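About Brasholm

Brasholm is a home-organizing company. We come to your place, look at the drawer that won't close, and say very little about it. Then we find somewhere for the batteries.

How we started

Anong Wiriya and Surachet Thammasiri began with 2 bins and a disagreement about spatulas. The disagreement continues. The bins have multiplied, and we now look after some 100 households a year, most of whom told us on the phone that theirs was "not that bad."

What we believe

A room needs fewer containers than the store would like. Every table collects things, and yours is no worse than ours. Long kitchen tools belong in something deep, or they will travel the house - we have met tongs in a linen closet. Plants may stay where they are.

A plain bin with cut-out handles does most of the work. We like taupe, which goes with everything by not trying very hard. 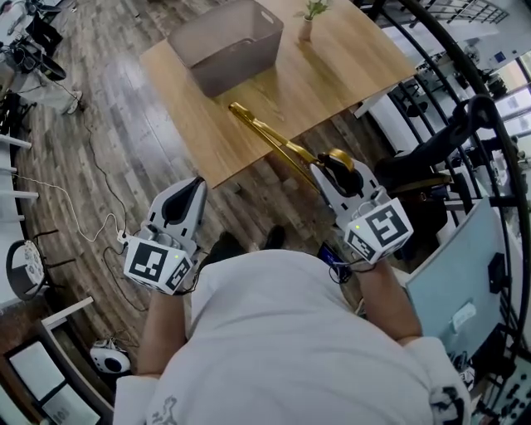 Working with us

A first visit takes an afternoon. We sort with you, and we don't throw anything out without asking, including the 20 takeout menus. Evening visits are available until 8 p.m., except in March, when everyone calls at once.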